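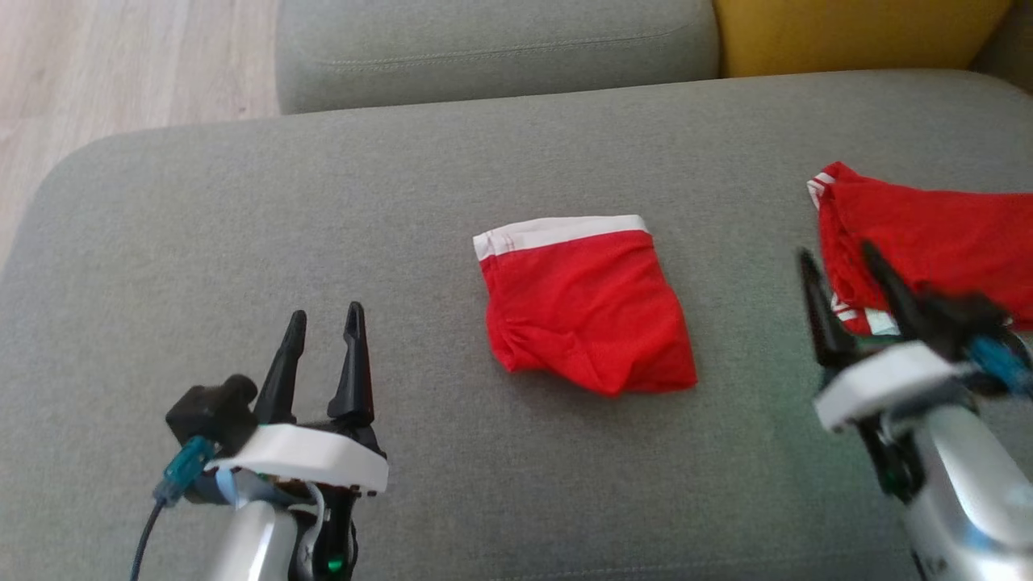 Two-arm folding build: second garment bunches at the waistband

Posted by Sunee Phetsri

I have two arms set up at my sofa at home, folding boxer briefs on the seat. Grippers have two pointed fingers each, white plastic housing. The first pair usually comes out as a usable bundle. On the second pair the right gripper closes on the fabric and pulls up two layers plus some of the upholstery, and the waistband rolls. Success over the last 52 attempts: 11. Lighting and calibration are the same for both pairs. Is this a grip force problem or an approach problem?

durrani_k

Approach. Pointed tips coming straight down on a woven seat will catch the weave. Tilt the wrist so the fingers come in low along the surface, stop 3 mm above the seat, close slowly, then lift 8 mm and pause before any lateral move. If the wrist current rises during the pause you have upholstery. Open and retry.

Also check where the second garment starts. If it sits near the limit of the right arm's reach, the wrist can't hold the angle and you get a vertical pinch whatever you command. Move the pile toward the center.

Horlow

just put a board on the sofa

Storudberg

The board does work, but a smooth one lets the garment slide during the fold. I used felt over it. For the waistband, grasp the elastic and leave the leg fabric alone. Elastic holds its shape and the rest follows. Silicone sleeves on the fingertips helped me more than changing the force limit. Trim them short or they fold back when the gripper opens.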